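Remote robot operators wanted (part-time, no experience needed)

Zumerero, Nuvovberg site
Closing date: end of June

We are looking for 20 people to drive a two-armed robot through household tasks by remote control. The recordings you make are used to teach the robot to do the same tasks by itself. Most of the work takes place in simulation, on a screen or in a headset. Later shifts move on to the real machine in our workshop on the Plonasmont road.

What you will do

You sit or stand at a station with a hand controller in each hand. When you move your right hand, the robot's right arm moves. The triggers open and close the grippers. Each task comes with a short written instruction, such as "move the chair to the table" or "put the object back on the shelf". You do the task, mark it as good or bad, reset the room and go again.

A single attempt normally takes a minute or two. You will repeat the same task many times with small changes to where things start, and on some days that is dull. We would like you to know this before you apply. Slow, steady attempts are worth more to us than fast ones, and a bad attempt marked as bad is still useful.

You will also be asked to:

– write a line or two when an attempt goes wrong
– watch back a sample of other operators' recordings and check their marks
– tell the shift lead when the controls feel late or out of line

Rooms and tasks

The simulated rooms are built in Yensuk, our in-house software. Furniture, walls and colours are changed between sets, so a room you learned on Monday may look quite different by the end of the week. Views can be steeply tilted and things do not always rest where furniture would in a real house. You need to be able to work out which way is up and carry on with the task.

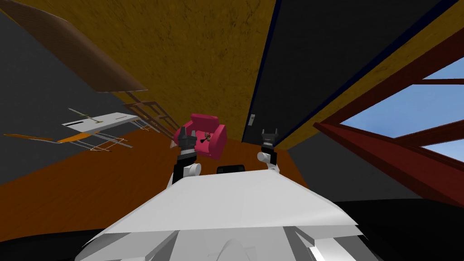
The two arms can be driven separately or together. New operators begin with one arm and light objects, and most are using both by the end of the first week. Chairs and other bulky items come after that – they hide a good part of the view once they are close to the robot, and you have to judge where your fingers are by the arm behind them.

Hours and pay

Shifts are 3 hours long, mornings or afternoons, with a break each hour away from the screen. We ask for at least four shifts a week. Pay is 1,875 a month for the full set of shifts, and less in proportion if you do fewer. Training is paid at the same rate. Operators who complete 900 accepted recordings can apply to move to the real robot.

Who can apply

You must be 18 or over and have normal or corrected eyesight. Left-handed people are very welcome, as we have too few recordings from them. If you get motion sickness in a headset, say so on the form and we will offer you a screen station.

How to apply

Fill in the form on the Zumerero jobs page or pick up a paper copy at reception in Nuvovberg. Please list the shifts you can do. We will invite you to a trial session at the controls, and you will hear from us within a week of it.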